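Notebook > Casework > Monday

Monday, coding of registration refusals, Westport batch
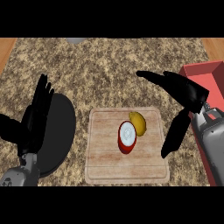
Started 9:15. Meenakshi had left the second box of interview notes sorted by district, so I went straight into coding. There are 77 case files in this batch. Got through 44 before lunch.

The main problem is still the category "refused registration." Hamish has been using it for any congregation that applied and didn't get a certificate. Tsz-kin uses it only where there is a written refusal. Most files have no letter at all. The office takes the application, says it is incomplete, and asks for another form. One house church was sent back 8 times for the same lease document.

Talked to Tsz-kin by phone. We agreed to split it:
R1 written refusal
R2 application returned, reason given
R3 no reply after the legal deadline
R4 told verbally not to apply

R4 needs a second source or it stays out of the main table. Hamish isn't happy about that, as several of the Holtis statements are single source. I've put those on a separate sheet so they don't get lost.

File 3582 is coded twice, once under assembly and once under property. Same raid, same date, two witnesses. Merged under assembly with a cross reference. Maxine to check whether the confiscated hymn books were ever returned. The note says "pending" and nothing after that.

Names: two files still had full names of family members in the margin. Blacked out on the working copy, originals back in the locked drawer. Please check margins before scanning.

Marama wants a draft of the Nuka section by the end of July. She asked if we can say the refusals are a pattern. With the old coding I'd say no. Will rerun the table once R1 to R4 are in for every district.

Left to do: remaining files, translate the two Bouvier letters, ask Meenakshi which version of the consent form was used for the prison visits.

Stopped 5:40.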